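Trastura Community Help > Home > Laundry and linen

Sorting washing on the kitchen table – one basket or two?

Asked on 21st August
Views: 1554

We moved in May and lost the utility room, so all the clean washing now gets sorted on the kitchen table. I have been using one big basket. Everything goes in as it comes off the airer, and then I spend the evening digging through it for socks.

There are four of us and I do a load most days. Towels and kitchen cloths go in one cupboard downstairs, clothes go up to the bedrooms. The table is needed again by six, so whatever I do has to be quick.

Do people use a second basket, or is it better to fold straight into piles? I also have a few greys and one black jumper that pick up fluff from the towels, and I would like to stop that if I can. The baskets I have looked at are the Brunent ones, which are up to 60 litres, but I don't know if that is too big to carry upstairs when full.

3 answers

Answer 1 – accepted
Josefina Benítez

Two baskets, one at each side of the table, and the heap goes between them. I have done it this way for years and it takes me 17 minutes for a normal load, including folding.

Get two that look different. If they match you will put things in the wrong one, and so will everyone else in the house. One of mine is light teal plastic with smooth sides and the other is white with a woven pattern. In our house teal is clothes and white is towels and cloths. It doesn't matter which way round you have it as long as it never changes.

Tip the load out in the middle and don't try to spread it flat. Pull from the front of the heap and work backwards. Cloths and towels are easiest to spot by the texture, so I take those first.

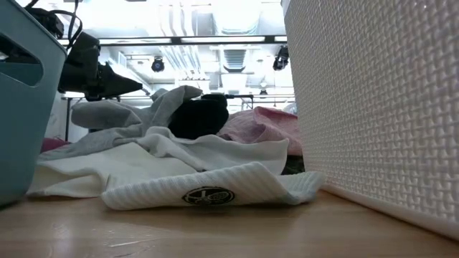
Order I work in

Towels and cloths first. Fold them as you pick them up and lay them in the basket with the folded edge up, so they can go straight on the shelf.

Then the large flat things such as pillowcases. They take up most of the table and once they are gone you can see what is left.

Then tops and jumpers. Fold or roll, whichever fits your drawers.

Socks and small dark things last. I leave these on the table until everything else is away and pair them in one go. Odd ones go in a bag on the back of the door.

On the size, I would not go as big as 60 litres for clothes. A full basket of jeans is heavy and you can't see your feet on the stairs. For towels going to a downstairs cupboard it would be fine.

On the fluff, sorting after the wash is too late. It gets on in the machine or the dryer. Wash the towels on their own, and turn the black jumper inside out. Shake the towels outside before you bring them in – that gets rid of a fair bit.

Answer 2
Fineo

Agree with two baskets. Would add that holes for handles matter more than you think. I had one with just a lip round the top and it was awful to carry one-handed. Check the edges inside the handle as well, some are rough and they catch on knitwear.

I don't fold at the table, I fold upstairs. Probably depends on how long yours sits about before it gets put away.

Answer 3
Saavedra

We just have one basket each and people sort their own. Towels go over the banister.

Comments on this answer

Original poster: Mine are 6 and three so not yet, but I will remember it. Have ordered a second basket in a different colour and will try Josefina's order this weekend.

Josefina Benítez: The older one can do socks. Mine did at that age, badly at first.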